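3.2 Joining tasks and materials

The joining tasks were chosen after a review of how flexible tubing is put together in small workshops and in homes. Lim and Zavala visited 33 sites in June and kept notes on which kinds of joint came up and how people went about making them. Straight joints between two pieces of the same tubing were the most common kind at both types of site. Joints between a tube and a fixed fitting came second. We left the fixed fittings out of this study because the fitting holds itself still, and the main difficulty we wanted to look at is that both sides of the joint can bend.

Tubing of this sort does not keep a fixed shape. A piece cut from a coil keeps some of the curve of the coil, and the curve is stronger in a short piece than most people expect. When two such pieces are brought together, the open ends rarely point straight at each other. Zawadzka and Geum (Section 2) call this the end angle and treat it as the main cause of failed joints. Our own notes agree with this in part. We also saw many failures where the angle was good but the tube had been held too far back, so that the free end gave way as soon as the two ends touched.

For this reason we recorded the free length for every attempt. Free length is the distance from the holding point to the open end, measured along the outside of the curve. It was set at one of 3 values, which we refer to as short, medium and long. The short setting leaves just enough tubing to see the end clearly. The long setting lets the end sag under its own weight.

All tubing was supplied by Prelia from a single batch. Pieces were cut square with the same cutter, and the blade was changed at the start of each block. Cut ends were wiped and checked by hand for burrs. Any piece with a visible kink or a flattened end was thrown out and replaced. We did not heat or oil the ends, although several of the people we visited do both.

Each attempt was split into 2 stages. The first is the approach, in which the ends are brought close and lined up. The second is the closing, in which they are pushed together over the connector. The approach ends when the gap between the two ends is smaller than the width of the tube. We kept the stages apart in the analysis because a poor approach can sometimes be saved in the closing, and a single pass or fail mark would hide that. 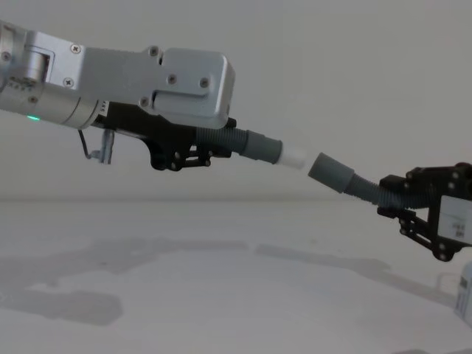 Figure 4. Approach stage. Two sections of grey flexible tubing held above the white tabletop, with the open ends nearly meeting.

The full set contains 2754 attempts. Attempts were run in blocks, with the free length changed between blocks and the order of the settings shuffled. Kwak and Lim marked each attempt separately from the recordings. Where they did not agree, Geum gave a third mark and the majority was used. Most of the disagreements were over joints that had closed but sat slightly crooked. We counted these as closed and gave them a separate label, so that readers who need a stricter rule can leave them out.

Pieces were not reused across blocks. Repeated bending softens the tubing near the holding point, and in early trials this made the later attempts in a block harder to compare with the first ones. Used pieces were kept, labeled by block, and measured again for end angle once the block was finished. The results of that second measurement are given in Section 4.3.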